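Keeping the hands going at Ustham

12/14/19

The technician who looks after the two-armed packing robot at Gusix's Ustham site does not want her name used. "Put 'the technician'. Everyone here knows who it is anyway."

We talk while she sorts screws into a lid. Mornings start with the hands, she says, always the hands. Every finger opened, closed, checked for play at the knuckle. Then the wrists. Then a cup of tea if the wrists are good.

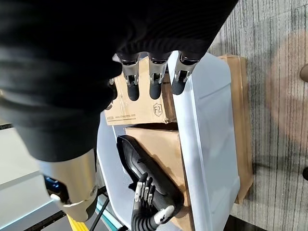
Sleeves are her pet subject. The first lot, from Parisi, were too tight and pulled at the wrist cables - "I had a drawer full of snapped ties". The knit ones give a bit more. She still wants the cables kept well clear, and is fussy about where the teal one runs, down beside the thin black one. Fingertips she changes every 2000 grasps, sooner if they've gone shiny. Shoes and card are the worst for it. "A shoe in a box sounds easy. One hand's got the shoe, the other's fingers are right down by the flap, and if the wrist zero is out by 2 millimetres you're pushing the flap instead of going over it."

So the zero gets redone weekly. It used to be monthly, untill July, when a clamp worked its way round and it took her a whole shift to find out why the left hand kept missing. Now there's a paint mark on every clamp screw. Cheap fix. She is rather proud of it.

The software is from Prarevness and she is polite about it. The log holds the last 1000 faults and then writes over itself, so she copies it out by hand before going home. Has she asked them to change that? "Twice."
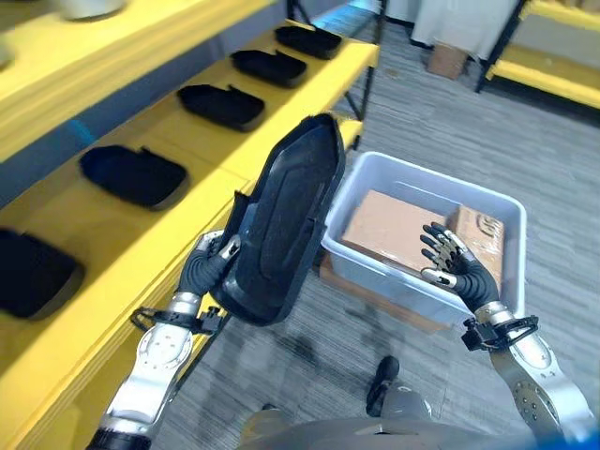 Left hand holding one of the black shells, right hand over the bin.

Grip force is the other thing. Too low and a shell turns in the fingers, too high and the pads wear out. She sets it by feel first, then writes the number down in a notebook, wich lives in her coat.

And spares? Some 2000 pounds' worth in the cupboard, mostly finger joints. "I'd like another wrist. I've asked for another wrist."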